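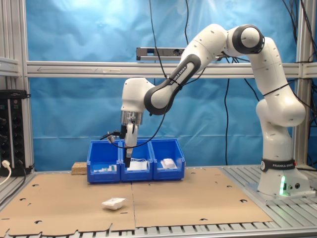 Foseoは、使い捨ての衛生用品を箱に仕分けるときの「品目の呼び方」と「どの箱に入れるか」をまとめた、小さな表のデータセットです。もともとは自分用のメモでした。ガーゼ、綿棒、マスク、注射器といった細かいものって、袋に入っているとほんとうに見分けがつかないんですよ。青い箱を三つ横に並べて使うのが基本の形で、真ん中の箱にある白くて平たいものなんて、紙なのか包装なのか、見ただけでは私にも言い切れません。右の箱の白い四角い包みも似たようなものです。こういうものに無理やり名前をつけないで済むように、表には「不明」を最初から用意してあります。遠慮なく使ってください!

入っているもの

items.csv:品目の一覧。264行あります。
bins.csv:箱の並びと、そこに入れてよい品目の対応表。
aliases.csv:呼び方のゆれ。171行。
notes.txt:作業中の書きつけ。読みにくいです、すみません。

ファイルはこの4つだけです。文字コードはUTF-8、区切りはカンマ、改行はLF。Excelで直接開くと日本語が化けることがあるので、「データの取得」から読み込んでください(私は毎回忘れて、毎回開き直しています)。

items.csvの列

item_id:品目の番号。欠番があります。統合した品目の番号は再利用していません。
name_ja:日本語の名前。
name_en:英語の名前。空欄のままの行もあります。
wrap:個包装、まとめ包装、包装なし、不明のどれか。
visible_color:外から見える色。包装そのものの色と中身の色が混ざっているので、この列だけで品目を決めるのは危ないです。
home_bin:いつもの箱。bins.csvのbin_idとつながっています。

呼び方のゆれについて

いちばん時間がかかったのがaliases.csvです。「サージカルマスク」「不織布マスク」「使い捨てマスク」「マスク(青)」、全部同じものを指して使われていました。シリンジと注射器も同じ扱いにしています。一方で、カニューレと注射針は別の品目です。最初の版でこの二つをまとめてしまって、Danjuma Wikeさんに「それはさすがに分けて」と言われて直しました。ありがとうございます。綿棒とスワブはまだ迷っていて、今のところ別名としてつないであります。意見のある方はぜひ教えてください。

箱の決め方

箱の番号は左右では決めていません。机のどちら側に立つかで左右が入れ替わってしまうからです。bin_idはA、B、Cで、置き場所が変わってもついて回ります。どの箱に何を入れるかは、回ごとに変わってもかまいません。その場合はbins.csvのsession列に名前を足して、行を増やしてください。既存の行を上書きすると、前の回の記録と突き合わせられなくなります(やりました、私が)。
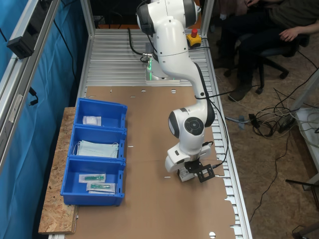
混ぜて入れない、というのが仕分けのいちばん大事な決まりです。マスクはマスクだけ、袋入りのものは袋入りのものだけ。水色のマスクを真ん中の箱に重ねて、手前の箱には緑の中身が透ける袋、いちばん奥には小さな白い包み、という分け方だと、ちらっと見ただけでどこに何があるかわかって気持ちがいいです。マスクの白い耳ひもは隣の一枚にひっかかりやすいので、重ねる向きをそろえておくと取り出すときに楽ですよ。透明な袋のほうは、少し重なっていても中の緑が見えるから探しやすい。ただし白い小さな包みは別で、綿棒かもしれないしガーゼかもしれない、というものが出てきます。印字が読めないときは、wrapを「個包装」、品目を「不明」にしておいてください。

机の上について

机には段ボールを一枚敷くのが好みです。溝のある金属の天板にじかに小物を置くと、薄い袋をつまみにくいんです。丸い穴があいていても、端が破れていても、平らなら十分使えます。新品の厚紙も試しましたが、滑りやすくてすぐ戻しました。段ボールの大きさや種類は記録していません。

直っていないところ

・visible_colorの「白」と「半透明」の境目が人によって違います。
・「セット品」の扱いが未定です。袋の中に複数のものが入っているとき、いまは袋ごと一つの品目と数えています。
・包装を開けたあとのものは対象外です。開封済みを入れたい場合は、別の表を作ったほうがいいと思います。
・使用期限の列はありません。実際の在庫管理には使わないでください。練習や整理用の語彙表としてどうぞ。

更新の履歴

5月:最初の版。箱は番号で呼んでいました。
2022年11月25日:bin_idをA、B、Cに変更。カニューレと注射針を分離。aliases.csvを追加。

品目を足したいとき

items.csvの末尾に一行足して、item_idはいちばん大きい番号の次にしてください。名前は箱や袋に印刷されている商品名を避けて、一般的な呼び方でお願いします。別名があればaliases.csvにも同じitem_idで。home_binが決まっていなければ空欄のままで大丈夫です、あとで私が埋めます。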